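Projects Reports Timetable Staff Contact

Student work > Second year > Project reports > Heat retention in shared kitchens

Reading time: 4 minutes

Heat loss from an uninsulated hot water cylinder in the Juvwood residence

1. Purpose

The Juvwood residence has one hot water cylinder for each shared kitchen. The cylinders were fitted without jackets, and the cupboards in which they stand are noticeably warmer than the corridor. The project set out to measure how fast the stored water cools when the heater is off, and to compare the result with and without a simple jacket made from material on sale locally.

The work was limited to one cylinder on the ground floor. It serves a kitchen with two sinks and no shower. Pipework beyond the cupboard wall was not considered.

2. Equipment

The jacket was cut from Ambaye quilted lining, bought as a roll and doubled over. It was held with cotton tape at the top, middle and bottom, and left open round the thermostat and the heater cover. Temperature was read from a probe taped to the copper wall under a pad of felt, two thirds of the way up. A second probe hung in the cupboard at the same height, clear of the pipes.

Readings were stored on a Juna logger set to take one value every 40 seconds. The logger clock ran slightly fast. The error over a night was smaller than the interval between readings and no correction was made.

3. Method

For each run the water was heated until the thermostat cut out, the heater was switched off at the wall at 10 p.m. and the kitchen taps were taped shut until morning. The cupboard door was kept closed. Runs without the jacket were done first, in November, followed by the runs with it.

Two runs were thrown away. In one the tape on a tap had been removed and the temperature dropped in a step shortly after midnight. In the other the felt pad had slipped and the wall probe was partly reading cupboard air.

That left 19 usable runs, giving 733 readings in each after the first few minutes were removed. The first minutes were left out of every run to allow the water to settle into layers.

4. Treatment of results

The difference between wall and cupboard temperature was plotted against time on a logarithmic scale. A straight line on such a plot means that the rate of loss is proportional to the difference, as expected from Newton's law of cooling. The slope gives the time constant of the cylinder.

The bare cylinder gave a good straight line on most nights. With the jacket the line was straight for the first part of the night and then became slightly steeper. The most likely cause is the cupboard itself, which cooled as less heat was given off into it — the law assumes surroundings at a fixed temperature. Fitting only the early part of each run reduced the scatter.

5. Findings

The time constant was longer with the jacket in every pair of runs compared. The gain was smaller than the calculation in our proposal had suggested. That calculation treated the jacket as continuous, whereas the real one had gaps at the heater cover and at both pipe joints. The outlet pipe was hot to the touch for a good distance above the cylinder, and a short length of pipe lagging would probably be the next thing to try.

6. Sources of error

The wall probe measures copper, and the water inside is layered, so the value is closer to a local temperature than to an average. The felt pad may also act as a small piece of insulation on the bare cylinder. Both effects are present in all runs and should affect the comparison less than the absolute figures.

Outdoor temperature was not recorded. The cupboard backs on to an outside wall, and a colder night would lower the cupboard reading late in the run.

7. Further work

The same method could be used on the upper floor, where the cylinders are of an older type. The Kudolow residence has cylinders of the same pattern standing in open rooms, and a comparison would separate the effect of the cupboard from that of the jacket.

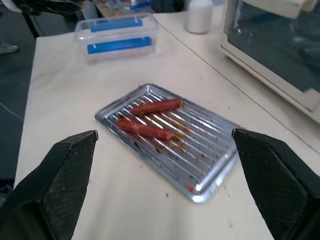
Department of Building Services, Applied Heat Group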